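Wrist camera pose estimate drifts when the view is mostly blank wall
Forum: Manipulation software > Perception

orla_b
Posted Tuesday, 9:40 am

Hi all, hoping somebody has fought this one already. I'm on a two-arm tabletop setup and I take over the perception side from Fionnuala Phelan at the end of March, so I'm trying to understand her code before she moves on (she's been great, but I can only ask so many questions a day).

We run a little visual odometry node on each wrist camera and fuse it with the joint encoders. Most of the time it's lovely. Then the arm swings up toward the back of the table, the wrist camera gets an eyeful of wall, and the fused pose starts wandering. I've seen it walk off by 19 mm before the planner noticed and threw the whole plan out.

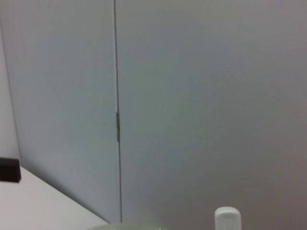

The feature tracker drops to almost nothing at that point, and what it does keep is strung along one seam, so it's happy to slide up and down that line all day. The covariance it reports stays tiny the entire time! It thinks it's doing a fantastic job. The fusion filter believes it and pulls the pose away from the encoders.

Things I've tried so far:
– lowering the corner threshold (more features, all of them junk)
– cutting the arm speed in half (same drift, just slower)
– restarting the node when the track count falls under 60 (works, but the jump on restart upsets the planner)

We're on the Kerkamska fusion package with more or less the stock config. Any ideas?

ronan_dolan
Posted Tuesday, 10:15 am

Why are you running odometry on the wrist camera at all? You have encoders. The arm is bolted to something, I assume. Forward kinematics plus a decent hand-eye calibration will beat visual odometry on a tabletop every day of the week. I'd rip the node out and go get lunch.

orla_b
Posted Tuesday, 10:31 am

Ha, fair. Fionnuala added it when one of the arms had some flex at the wrist mount and the kinematics alone were landing her grasps off to one side. The mount has been replaced since, so maybe I should test without it. I'm a bit nervous about pulling out something that was put in for a reason though.

siobhan_l
Posted Tuesday, 11:02 am

I'm going to disagree with Rónán (again, sorry Rónán). Kinematics only is fine until your calibration ages, and then you find out by knocking something over. I like having a visual check. What I don't like is letting it vote when it has nothing to look at.

The reported covariance in that package comes from the reprojection residual. A handful of points on a straight line will fit beautifully, so the residual is small and the filter gets told everything's wonderful. What you want is the smallest eigenvalue of the information matrix. If it's close to zero, you've got a direction the camera can't see, and you inflate the covariance along that direction only. We did this on the Villalba cell and the wandering went away. It's maybe an afternoon of work.

Could you post what the overview camera sees? I'm wondering how much texture you've got down at table level.

orla_b
Posted Tuesday, 1:20 pm

Ooh, okay, that makes a lot of sense. I'd been staring at the track count and never looked at how the points were spread out.

Table level is much better for tracking, I think. There's a bottle with a printed label, a mesh pen holder with tons of tiny holes, a yellow bin, pens and an eraser off to the right. The bowl is translucent, and I don't trust anything the tracker says about it. 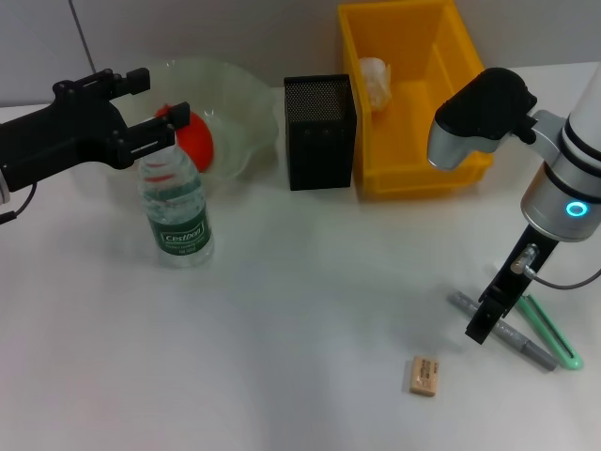
Overview camera, both arms in view

The front of the table is pretty bare too, so I'd guess I'd get a milder version of the same trouble if the wrist camera pointed straight down there.

saoirse_m
Posted Tuesday, 1:48 pm

Watch out for the mesh holder! Repeating patterns are worse than blank walls in my experience. A blank wall gives you few matches, but a mesh gives you loads of confident wrong ones, each shifted over by a hole or two. We masked ours out at Pilwood and I've never regretted it. Same deal with clear bottles – the label is okay, the ridges and the water bend whatever's behind them and the features swim when the camera moves.

I'd do Siobhán's eigenvalue thing and also add a mask.

ronan_dolan
Posted Tuesday, 2:05 pm

So now we have an eigenvalue check, a mask, and a filter, all to recover a number the encoders already had. I rest my case.

siobhan_l
Posted Tuesday, 2:11 pm

The encoders had a number. Whether it was the right one is what the camera is for.

saoirse_m
Posted Tuesday, 2:30 pm

You could stick a couple of fiducials on the wall and keep everybody happy? Put 3 or 4 up there at different heights so there's always one in view.

orla_b
Posted Tuesday, 4:55 pm

I asked about fiducials and was told no. The grasp model is trained on camera images from this setup and they don't want new stuff showing up in the background halfway through.

I did get the eigenvalue check in, though! I only inflate along the weak direction, the way Siobhán described. On my replayed logs the worst drift is down to nearly 4 mm, and the planner doesn't complain. I haven't run it on the live arms yet. I'm also going to replay the same logs with the odometry node off, so Rónán gets his comparison. Mask is next on the list. Will post the plots once I have both runs lined up.

ronan_dolan
Posted Tuesday, 5:10 pm

Please do. Use the logs from after the mount was replaced or it won't tell you much.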